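Bolt the Board Down, Then Leave It Alone

Most of the hours lost on a tabletop robot cell are lost below the arm. I have kept the pushing cell at Clurneddale running for long enough to have an opinion on this, and the opinion is that the work surface should be treated as a machine part. It should have a fixed position, a torque value, an inspection interval and an entry in the log when anyone touches it. In most labs I have visited it has none of these. It is a piece of wood that somebody cut to size.

Our cell is simple. An arm with a rod for a tool moves small printed blocks over a wooden board, and the board sits on a perforated table. The software takes its position reference from a printed marker. Everything the planner knows about height comes from one assumption: that the top of the board is a plane, parallel to the table, at a known distance above it. When that assumption goes bad the arm still reports that it is healthy, the joints still reach their targets, and the blocks go to the wrong place or stay where they are.

For the first build the board was held with double-sided tape. This was my decision and I defended it at the time. Tape is quick, leaves the table clean and adds nothing that the rod can hit. In the first 100 logged pushes, 17 ended with the tip riding over the block or stalling on the wood. We spent most of December on the controller. Saeed Safavi rewrote the contact threshold twice. The second version was better code and made no difference to the result.

The fault was found with a feeler gauge. The board had lifted at one corner, enough to let a thin blade slide under it, and the tape had crept sideways under repeated pushing. Neither movement could be seen from standing height. I now think a gauge check should come before anyone opens a source file, and I would put that in writing for any group starting out.

Bolts have a cost. The heads stand where a tool can reach them, so they have to go near the edge and the motion limits have to keep the rod away from them. Holes in wood also wander if they are drilled by hand. Ours were drilled on a press, with clearance on the shank and a washer under each head, so that the board can grow and shrink across the grain without bowing. Kiyoshi Hosoda, who did the drilling, wanted slots. He was probably right. Round holes with generous clearance have held up so far and were easier to make, and I have stopped arguing with him about it.

Tightening matters more than people expect. A wooden board pulled down hard at its edges will dish slightly at the bolts and rise between them. We run each bolt to finger tight, go around again with the driver at a low setting, and then leave the cell alone until the next morning before taking a height map. Going straight from tightening to mapping gives a map of a board that is still settling.

The height map itself takes 17 minutes with a dial indicator on the arm. I know of groups that do it with the rod, lowering it until the force reading jumps. I am against this. The rod is the part most likely to be bent, and measuring the surface with a bent tool folds the tool error into the surface error. Both then look correct until somebody swaps the rod. Use a separate indicator, and check the rod against a fixed block afterward, as a second step with its own line in the log.

On the question of where the marker belongs I disagree with the usual advice. Several people, Nanami Kobori among them, have told me to fix the marker to the board, on the grounds that the blocks are on the board and the board is what matters. The argument is reasonable if the board is loose. Once it is bolted, a marker on the table is better. The arm and the table share a base, the table does not swell, and the marker stays out of the rod's path. If the board is replaced, the camera calibration survives and only the height map has to be redone. A marker on the board gets scraped, peels at a corner and is thrown out with the wood.

There is a stronger objection, which is that wood has no business in the cell at all. Hermenegildo Quintero runs a comparable setup at Bristby on an aluminum plate and regards our board as an affectation. His plate is flatter than ours and will be flat in ten years. It is also unforgiving. When his tool comes down too low, the tool loses. When ours does, the wood takes a dent, we write down where, and the rod goes back to work. Boards are cheap and our rods are turned one at a time. For a cell where new software runs every week and some of it is wrong, I prefer the surface to be the part that fails.

That preference only holds if the board is inspected. We wipe it dry, run a straightedge both ways, and look across it with a lamp held low. Grain and figure can hide a shallow dent completely under overhead light. A knot deserves its own look, being harder than the wood next to it and likely to stand proud as the rest wears down. If the straightedge rocks, the board is turned over or replaced. It is never sanded in place. Dust in the table holes finds its way under the next board, and then the whole exercise starts again.

The blocks need less. Printed parts have ridges, and the ridges drag, so the friction on a new block differs from that of one which has been pushed for a month. We replace them as a set. Mixing ages gave us a long and silly discussion about whether hearts were harder to push than cylinders.

Since the change to bolts the log shows 381 pushes without a height fault. It shows other faults, mostly in the cable run. I will write about cables when I can do so calmly.

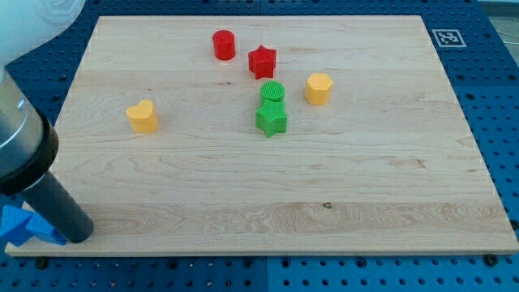

Text and cell maintenance: Haruna Yokoyama
Clurneddale, 5/5/26

The board is bolted along its near edge to the perforated table, and the marker is on the table surface. Drilling template and blank log sheet are available from the author on request. Replies from people who run metal plates are welcome and will be printed.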